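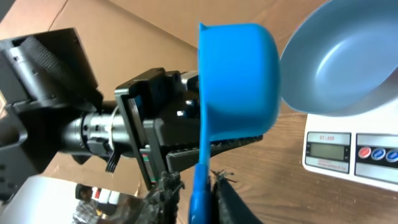

Detine Kitchen Measures

A set of weighing and scooping records for dry goods, kept by the Thaler test kitchen. Each record pairs one level scoop from a plastic measuring cup with the weight it gave in a bowl on a digital kitchen scale.

Contents

records.csv: one line per scoop
cups.csv: one line per measuring cup, with color, marked volume and measured volume
goods.csv: one line per dry good, with bag label and date opened
notes.txt: free text from the bench, unedited

There are 3000 scoops in records.csv, taken from 81 bags of dry goods. Flour, rice, oats, sugar and dried lentils make up most of them. Salt and baking soda are included but have fewer lines.

Fields in records.csv

scoop_id: integer, no gaps
cup_id: key into cups.csv
good_id: key into goods.csv
bowl: short name of the bowl on the scale
tare_g: weight of the empty bowl in grams
gross_g: weight of the bowl after the scoop
net_g: gross_g minus tare_g
leveled: yes or no
spill: yes if any of the scoop landed outside the bowl

Procedure

The scale is switched on and left for one minute. The empty bowl goes on and its weight is written down; the tare button is not used. The cup is filled from the bag, leveled with a straight edge over the bag, and emptied into the bowl in one turn. The reading is taken when the display has stopped changing. The bowl is emptied after every scoop and wiped after every 20.

Cups are washed by hand and dried overnight. A damp cup holds on to flour and the net weight comes out low. Records from one Monday session were removed for this reason.

Known problems

Brown sugar was packed by some people and spooned by others. Treat its net_g values as two groups; the packing is given in notes.txt only.

The marked volume on a cup is not reliable. Use measured_ml from cups.csv, which was found by filling the cup with water to the rim.

Lines with leveled = no are kept. There are 80 of them, all oats.

Scoops with spill = yes should be left out of any average.

Upkeep

Bench work: Shakuntala Nigam, Silvia Baláž. Tables and checks: Mahtab Tehrani. Corrections go to Mahtab with the scoop_id and the value you think is right. The next bags to be added are cornmeal and semolina, planned for April.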